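# Review: Pirkolero 50 Wall-Mounted Drafting Shelf

Prepared for the Onala Furnishings Register by Carleen Ruddock, April 9, 2022 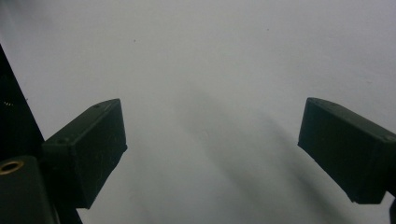
## Scope of the review

The Pirkolero 50 is a fold-down shelf intended for study bedrooms and small offices. Onala purchased one unit in February at the list price of 664 and installed it in the second-floor reading room. It was in daily use for the whole of the review period. The manufacturer had no part in the trial.

## Assembly and installation

The shelf arrives in one carton with its brackets, hinge pins and printed instructions. Azlan Ong completed the installation alone in a single morning. The instructions are clear up to the fitting of the hinge pins, where two steps are printed in the wrong order. Readers should fit the lower pin first. The supplied wall anchors are suitable for masonry only, and anchors for plasterboard must be bought separately.

## Performance in use

The surface is smooth and does not mark easily under pencil or ballpoint. It wipes clean with a damp cloth. Under a load of reference books the shelf remained level, although a slight movement was noted at the front corners when a user leaned on it to write.

The folding action is less satisfactory. The catch requires a firm push, and Delwyn Stubbs reported that it released late on several occasions – a matter of inconvenience, though no damage resulted. A small amount of dry lubricant improved it.

## Comparison

The nearest alternative is the Budik fold-down shelf, priced at 515. It is lighter and closes more easily, but its depth is too shallow for an open ledger. The Budik also lacks a rear lip, so papers tend to slip behind it.

## Recommendation

The Pirkolero 50 is recommended for rooms with masonry walls where a deep writing surface is needed. For occasional use, the Budik is adequate at the lower price. Requests for a trial of the unit should be sent to Mojtaba Golestani at the Onala office.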